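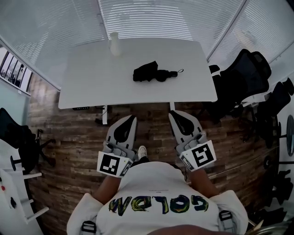
September
Posted by the front desk, Pondard Building

Ticket 352 – Folding umbrellas in the loan stand not closing properly
Status: open, waiting on parts
Location: ground floor, Esham Street entrance and the meeting room behind it

Reported problem

Several of the black folding umbrellas we lend out at the entrance won't stay shut. The shaft goes down, the catch seems to hold, and then the umbrella pushes itself partly open again in the stand or in somebody's bag. One tenant on the second floor also says hers came back with the canopy bunched up on one side and the closing strap nowhere to be found.

We bought 20 of these from Clekska at the start of the year, all the same model, black, with a small wrist loop on the handle. The reports cover at least three of them. The tags have worn off, so I can't say whether it's the same three each time.

First check, 9:15 am

Took the whole lot out of the stand and laid them on the white table in the meeting room, one at a time. Opened and closed each one five times.

Fourteen closed and stayed closed. Four closed but crept open a few centimetres within a minute. Two wouldn't catch at all.

Ribs looked straight on all of them. No torn fabric apart from one pinhole near a seam, which I've ignored.

Second check, 10:40 am

Looked down the shaft of the two bad ones with a torch. There was grit around the spring catch on both, fine and grey, probably from the car park. Brushed it out with an old toothbrush and wiped the shaft with a damp cloth. Let them dry open for an hour.

One of the two now catches every time. The other still doesn't. The catch on that one moves when pressed but doesn't come back out fully, so I think the spring is tired.

The four that creep are a different fault. On those the catch is fine, but the canopy had been pushed in by hand in a lump and the fabric was pressing back against the ribs. Shook them out, folded each panel flat in the same direction, wrapped them clockwise and did up the strap. Three of the four have stayed shut since. The fourth has lost its strap, so it must be the second floor one. Put a rubber band on it for now.

Contact with supplier

Emailed Clekska with the batch number. Reply came the same afternoon. They say the catch is rated for 1,000 openings and ours should be nowhere near that. They will send two replacement shafts and a bag of straps at no charge, but couldn't give a delivery date. They asked us not to use oil on the catch as it collects dirt. I hadn't, but the cleaners might have, so I've passed that on.

Dissanayake Property Services also asked whether we want to replace the lot and sent a quote for 100 umbrellas with the building name on them. That's far more than we need. Declined.

Workaround until parts arrive

– The one with the bad spring is out of use and in the bottom drawer at the desk. Please don't put it back in the stand.
– The one with the rubber band can be lent out.
– When an umbrella comes back wet, open it in the corridor by the radiator and leave it open until it's dry. Don't fold it wet.
– To fold: hold it handle down, shake the panels loose, smooth each one flat, wrap them all the same way, then fasten the strap. It takes roughly half a minute.

Update, 4:30 pm

Went through the stand again before closing up. Two more had been returned during the afternoon rain and shoved in wet with the straps undone. Both catches work. Opened them to dry overnight.

New numbered tags are on order so we can tell which umbrella is which. Will number them from the handle end, on the wrist loop, as the last lot of tags were on the strap and that's where they wore through.

Still to do: fit the replacement shafts, replace the missing strap, check the pinhole in heavy rain. Leaving the ticket open.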